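**Thread on the Midby warrant affidavit, for anyone following the Fulden case.** I cover courts and read these documents for a living. Corrections welcome, speculation isn't.

---

1/ The search warrant affidavit in the Nima Vahidi disappearance was unsealed by the Midby circuit court on 15 April 2024. Most of the coverage I've read quotes one paragraph of it. The rest matters more.

---

2/ Background in short. Vahidi was last seen leaving the freight office in Fulden in September. His car was found on the Bustham side of the river, locked, in a commuter lot. No arrest has been made and no one has been charged.

---

3/ The affidavit covers a rented unit on Liem Road. It asks for phones, storage drives, financial papers, and "trace evidence, including biological material." That last phrase is boilerplate. It appears in nearly every missing-person warrant this court issues.

---

4/ Several accounts have reposted the phrase as proof that police found blood. The affidavit doesn't say that. It lists what officers wanted permission to look for. What they collected goes on a separate form, called the return, and the return is still sealed.

---

5/ Probable cause is laid out over two sections. The first is phone location data. The second is a bank withdrawal of $400 made with Vahidi's card after the last confirmed sighting.

---

6/ On the location data: the phone connected to a tower east of Bustham at 1526 hours. The affidavit uses military time throughout, so that is 3:26 in the afternoon. One TV station read it as a street number and sent a crew to look for the house. 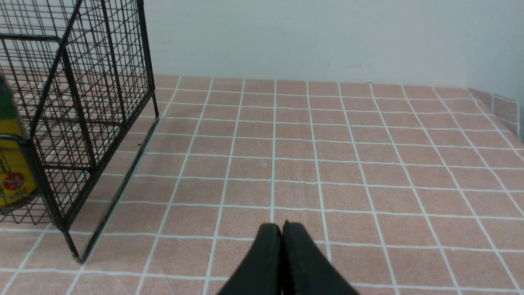 **Does a tower connection put Vahidi at the Liem Road unit?**

It puts his phone somewhere inside that tower's coverage, a sector that takes in the unit, the commuter lot, and a good part of Bustham.

---

7/ The detective says as much in a footnote. Tower records of this type give a sector and a time. They don't give an address, and they don't show who was carrying the phone.

---

8/ The withdrawal is the stronger item. The ATM has a camera. The affidavit says the footage was requested and describes the person as "an adult wearing a hooded jacket." It doesn't say whether the face is visible. I wouldn't read anything into that either way.

---

9/ Time stamps on ATM footage and bank ledgers often disagree by a few minutes. The affidavit uses the ledger time only. If this ever reaches a hearing, expect the defense to ask for both.

---

10/ Mahnaz Bagheri is named in paragraph 14. She held the lease on the unit. She isn't described as a suspect anywhere in the document. She is described as a "cooperating witness" who gave officers a key before the warrant was signed.

---

11/ Which raises the obvious question of why they wanted a warrant when they had a key and consent from the leaseholder. Two people had signed storage agreements for the same unit. Consent from one can be challenged by the other, and a warrant takes care of that in advance.

---

12/ The second name on the agreement is redacted. I know what name is going around. I haven't been able to confirm it and won't post it. Please don't put it in the replies.

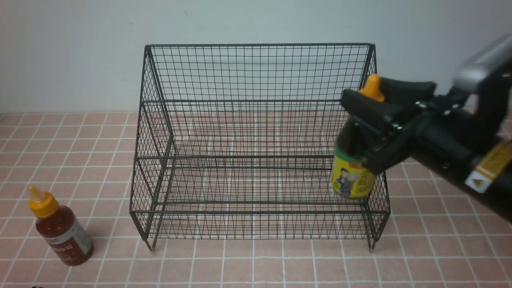
*Wire basket on pink tile, white wall behind.*

---

13/ Back to the filing. The judge signed it the same evening it was submitted. That is fast for Midby but not rare. The court keeps a duty judge on call for warrants in open missing-person cases.

---

14/ The sealing order was good for 100 days and wasn't renewed. Prosecutors had to ask for an extension and didn't. It could mean the investigation no longer depends on secrecy. It could also mean a deadline was missed. The docket gives no reason.

---

15/ The return was sealed under its own order, with its own clock. I've filed a motion to unseal it. The county has until its response date to object, and that date isn't on the public docket yet.

---

16/ Things the affidavit doesn't contain, as people keep asking: a cause of death, a statement that Vahidi is dead, a motive, a vehicle description other than his own car, or any mention of the freight company's internal audit.

---

17/ On the audit. It exists. The company confirmed to me in writing that one was under way in September. It declined to say what it covered or whether Vahidi was part of it. I have no document linking the audit to the disappearance, and neither does anyone I've spoken to.

---

18/ One correction to my own earlier post. I wrote that the unit was searched twice. The log shows one search and one follow-up visit to change the lock. Only the first was done under the warrant. The old post stays up with a note on it.

---

19/ Also, Fulden police are not the lead agency. The sheriff's office took over when the car turned up across the county line. Calls to the Fulden desk get passed along, but the case number you were given there won't work in the sheriff's system. Ask for the new one.

---

20/ Vahidi's family has asked reporters to stop coming to the house. They take questions through their attorney. I sent mine last week and will post the answers in full if they agree to it.

---

21/ The full affidavit runs long, and the scan is poor from page nine on. I've typed out the footnotes, as the text layer drops them completely. Reply if you need that file and I'll send it.

---

22/ Next scheduled item is the status conference on the unsealing motion. Open courtroom, no cameras, phones off. I'll post from the hallway — probably late.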